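Striped Carpet at Work and at Home: Frequently Asked Questions
Palorura Floor Care, Pondutbridge
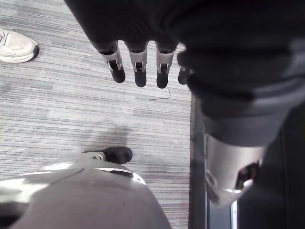

How often should I vacuum a gray striped carpet?
In a room where people walk every day in their outdoor shoes, we recommend three times a week. In a bedroom or a quiet study, one time a week is enough. Go slowly, first along the stripes and then across them. Two slow passes take out more sand than five quick ones.

Do the stripes have to run in a special direction?
There is no rule for this. Most of our customers like the stripes to run away from the door, so that the room looks longer. In a narrow corridor you may prefer them to go from wall to wall. Please decide before the fitter comes, as we cannot turn the carpet after it is glued.

Does gray hide the dirt?
It hides dust quite well, and dried mud also. It does not hide oil or coffee. On a carpet with lighter and darker stripes you will see a stain first on the lighter ones, so please check these when you clean.

I spilled coffee. What must I do?
Put a white cloth on the stain and press. Do not rub. Change the cloth when it is full and press again until no more color comes out. Then take a little cool water with one drop of dish soap, press it in with a clean cloth, and dry with another one. Let the place dry for the night before you walk on it. If a brown ring comes back the next day, repeat only the part with water.

Can I use a colored cloth or a kitchen paper with a pattern?
We advise against it. The color of the cloth can go into the pile, and this is much harder to remove than the coffee.

Do people have to take off their shoes?
At home it is your own decision. In an office it is not practical, and we do not ask it. A good mat at the entrance does most of the work. It should be long enough for at least two full steps with each foot. Shake it outside every week, also in the dry months.

How do I remove the marks of heavy furniture?
Move the furniture away, lay an ice cube in each mark and let it melt. Afterwards lift the pile gently with the back of a spoon. With wool this works well in most cases. With synthetic pile it may need a second time, and very old marks can stay a little.

May I use a steam cleaner?
Only if the label on your carpet allows it. Our Ikemby range is glued with a water-based adhesive, and too much heat can make the edges come up. For the Hauser range steam is permitted on the low setting. If you don't know which range you have, look at the back of your offcut. The Ikemby number is 624 and the Hauser number is 2195.

I threw away the offcut. Can you still tell me the range?
Yes, if you bought from us. Send us the name on the invoice and the month of the fitting, for example May, and we will look in our books. We keep them for 10 years.

The line between two pieces is visible. Is it a fault?
A thin line is normal in the first weeks and becomes less with walking and vacuuming. If the stripes do not meet at the line, or if you can feel an edge with your hand, please write to us within 14 days after the fitting and we will come to look at it.

Small threads stick out. Can I pull them?
Please never pull. Cut the thread with sharp scissors at the same height as the rest of the pile.

Do you also clean carpets from other shops?
Yes, in Pondutbridge and the villages near to it. We need to know the size of the room and, if possible, the material. Small furniture should be taken out before we arrive. Big furniture can stay and we clean up to its feet.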